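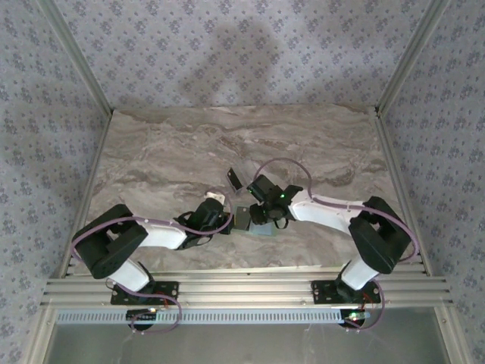

Flinus makes tabletops for people who do small, fiddly work, and we've been completely absorbed in it since we cut our first one in a rented garage in Okville. Clock parts, jewellery, model railways, dolls' house furniture, sewing, you name it! Each top is made to order and you choose the size, the edge and the pattern. The square one in grey and beige marble is the one we get asked for most, and we love how well a little black part stands out against it (try finding the same thing on a dark oak desk in the evening). We have argued over that beige for longer than any sensible people should, and we still think it's right.

It all began with Hendrik Stevens and a box of broken watches. Hendrik had been mending them on the kitchen table, and every meal meant packing the whole lot away into saucers. So he cut himself a separate top that could be lifted off with everything still on it, then a second one for his sister, who paints tin soldiers, and then the neighbours started asking. By May he had a waiting list and no room left for the car.

There are three of us now, in the old dairy building behind the station, and we've made about 2000 tops between us. Most are the plain square kind. A few have been very odd indeed, including one shaped to fit round a chimney breast for a fly-tying club, and that job was so much fun that we'd gladly do another.

Our smaller range is called Kwan, after the street the garage was on. Those tops are light enough to slide behind a sofa when you've had enough for the day. Caltitum is the heavy one, for vices and presses, and it really does need two people on the stairs.

You're very welcome to come and try things out before ordering. Bring whatever you're working on, the messier the better, and spread it out on as many patterns as you like. We keep 100 sample squares on the shelf by the door, and you can take a couple home to see them in your own light. The kettle is usually on by ten.

3 min read
100 shares

Contact us | © Flinus, Okville | Back to top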